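Notes for the film society talk – running time and why I've come around on intermissions

(Start once the lights are up. Don't apologize for the microphone.)

Hi everyone, I'm Rocío Barrientos, and I program the late shows at the Meler. I want to talk tonight about the break in the middle of a movie, and why I think we should bring it back for anything long.

Quick show of hands: who has left a movie to use the bathroom and come back to find a main character dead? (Wait. Let them laugh.) Okay, lots of you.

In December we ran *Grollari*, the uncut version, with a break. We have 411 seats and we sold nearly all of them, for a black-and-white family drama where the first big event is a man losing a goat! I had people calling the box office to ask if the break was real. They wanted it in writing. 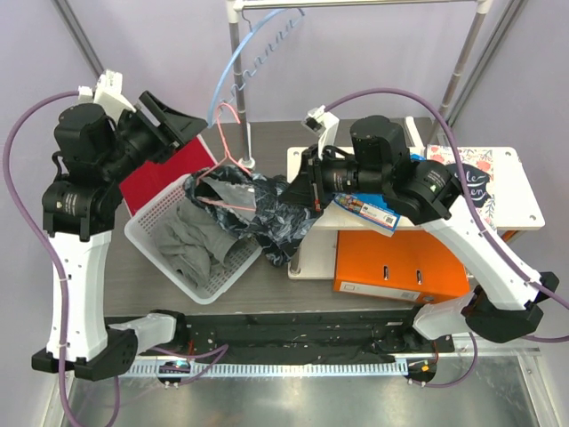 *Dark garment, light blue hanger.*

So how long should the break be? We tried 30 minutes once and it was a mess – people wandered down the street for dinner and a few just went home. Fifteen felt rushed, with the line for coffee still out the door when the second half started. I'd say 20, with a bell at the end of it. People love a bell.

The harder question is where you put it. Older long movies were often cut with a break in mind, so there's a natural place to stop. Newer ones mostly aren't, and you have to go find one. I watched *Rudeo* four times looking for a spot (I like that movie a lot less now than I did in the fall).

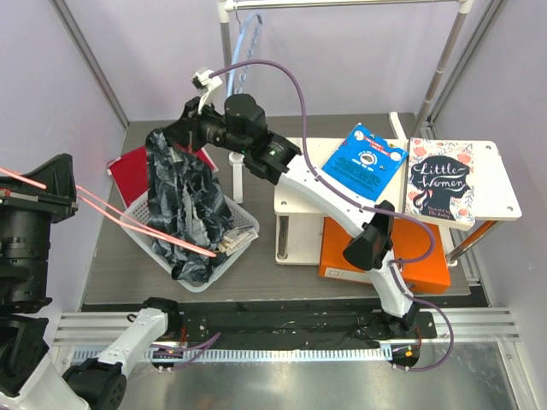 My rule is to stop on a quiet shot, never on a cliffhanger. With a cliffhanger everybody spends the break guessing, and then the answer is always smaller than what they came up with over popcorn. What you want is something plain that stays with you while you stand in line. A crumpled patterned cloth hanging into a white mesh basket, like the one up there now, would do me fine. Hold it for a few seconds, fade, house lights up slowly. In *Rudeo* I ended up stopping on the empty kitchen, right after the sister hangs up the phone.

(Drink some water. Check the clock, should be at the 7 minute mark.)

Now, the director's side of it. Some of them hate this, and I get it. Gallardo's office said no the first time I asked, then said yes if they could pick the frame, and they picked a better one than mine.
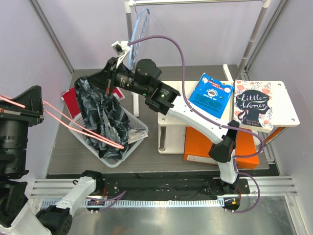

They also asked for the sound to drop out a beat before the picture does, so the room goes quiet first. We've done it that way ever since, for every long movie we show. It takes our projectionist roughly 40 minutes to set up and test, and she grumbles, but she's the one who suggested adding the bell.

Money, for those of you who run a theater: yes, you lose a late slot. We made some of it back at the counter, though I won't pretend it was all of it.

(If there's time, tell the story about the bell going off early during the wedding. If not, straight to questions, and take the balcony first.)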